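Fio sobre o orçamento de equipamento para o segundo semestre. Escrevo para quem está a montar uma estação de recolha com pinças de mão e ainda não pediu propostas.

1/ O valor aprovado em fevereiro cobria duas pinças, a estrutura metálica e a mesa. Não cobria cabos de reserva, calibração nem transporte. Estas três linhas entraram agora como rubrica própria.

2/ Pedimos propostas à Brosell e à Sowa. A Brosell vende o par de pinças com placa de montagem incluída. A Sowa vende a placa à parte, com prazo de entrega de 21 dias úteis. Comparar só o preço de catálogo dá resultado errado.

3/ Diferença final entre as duas propostas, já com placas, IVA e portes: 1.761 euros. A favor da Brosell, com garantia mais curta.

4/ Dedos das pinças: são consumível, não imobilizado. Orçamentámos 8 pares de substituição para o primeiro ano. Se o desgaste for maior, sai da verba de manutenção.
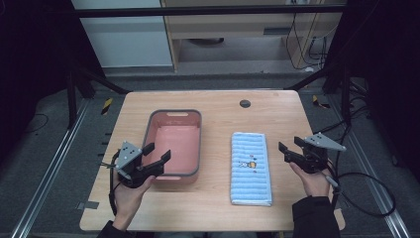
5/ A cablagem foi a linha mais mal estimada. No primeiro mapa de custos aparecia como "diversos", sem comprimento nem secção. Cada pinça leva o seu cabo, e com uma em cada mão há folga a cair dos dois lados da mesa; à direita, as voltas ficam largas no chão. O passa-cabos redondo no canto posterior direito do tampo fica fora desse percurso. Para a segunda estação pedimos à Nunolitz suportes suspensos e cabo com comprimento definido por posto.

6/ Os suportes da Nunolitz têm prazo curto mas encomenda mínima. Para uma só estação não compensa. Para duas, o custo por posto baixa cerca de 20%.

7/ Mesa: não comprar à medida. Um tampo de série chega para tarefas de arrumação com toalha e cesto de plástico. O que convém especificar é a distância livre entre o tampo e as pernas da estrutura, porque é aí que o operador perde amplitude de braço.

8/ Material de tarefa (têxteis, cestos, caixas) vai em linha separada, com reposição trimestral. É barato e ninguém o orçamenta. Depois acaba comprado por reembolso, e a contabilidade devolve metade dos talões.

9/ Software: a licença Drustgate é por estação, não por utilizador. Confirmem por escrito antes de fechar. Na nossa primeira proposta vinha ao contrário e o total anual mudava bastante.

10/ Amortização: estrutura e mesa no prazo do mobiliário técnico, pinças em prazo mais curto. Juntar tudo num único bem complica o abate quando se troca só uma pinça.

11/ Ainda em aberto: contrato de calibração anual ou chamada avulsa. Tenho preço da Sowa para as duas modalidades e falta o da Brosell. Sem esse valor não fecho o mapa.

12/ Se alguém tiver orçamentos recentes de calibração para pinças de mão, agradeço ordem de grandeza por mensagem. Não preciso do nome do fornecedor.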